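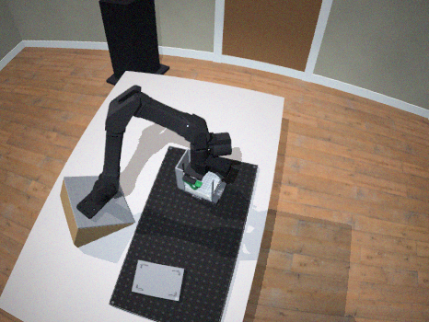 *Render: Plasham simulation group. Free to reuse with credit.*

## Gripper comparison, April runs

We compared two-finger grippers on one pick-and-place job in simulation. The arm takes a small item out of an open container at one end of the black board and puts it on the flat plate at the other end, inside the four corner marks. The arm, board, container and plate keep the same positions for every run. The item and whatever else is in the container change.

**Picture 1.** Gripper down at the container, one finger just above the green item and the other past the right wall. The white object with the grid-like surface is in there too. The plate is still empty.

### What was compared

There were 4 finger sets, all on the same arm model and the same controller:

- Camberg short, flat pads
- Camberg long, flat pads
- Yazıcı narrow, tapered tips
- Pramness wide, soft pads

Each set got 105 runs. A run counted as good if the item ended up on the plate with no part of it over the corner marks. Dropping it on the board was a miss, even if the arm picked it up again and finished.

### Results

| Finger set | Good runs out of 105 |
|---|---|
| Yazıcı narrow | 91 |
| Camberg long | 84 |
| Pramness wide | 77 |
| Camberg short | 62 |

The container walls made the biggest difference. They are thin but upright, and an item lying close to one leaves little room for a finger. The Yazıcı tips fit into that gap most of the time. The Pramness pads held well once they had hold of something, but they hit the wall on the way in. Of their 28 misses, 7 were drops and the rest were failed entries.

Camberg short had a different problem. The fingers reached the item, but the gripper body came too close to the top of the wall and the controller stopped the arm. Camberg accounts for most of the safety stops in the log, 38 in all, and nearly all of those are from the short set.

### Settings

Approach speed and closing force were the same for all sets. We tried tuning the force for the Pramness pads and got a better number, but left it out of the table to keep the comparison even.

Lighting was changed between runs. Shadows from the arm fall on the table in many of them, and we wanted the camera side of the controller to deal with that. The finger sets all saw the same list of light settings in the same order.

Friction is the part we trust least. Soft pads are hard to model, and the Pramness score could move either way on real hardware.

### Next

- Repeat with a lower container wall
- Angle the wrist on entry for Camberg short
- Run the Yazıcı and Pramness sets on the bench arm at Plasham

Run logs and the scene file are in the project folder under the April label. The table was last corrected May 16, 2024, when a duplicate batch of Camberg long runs was taken out.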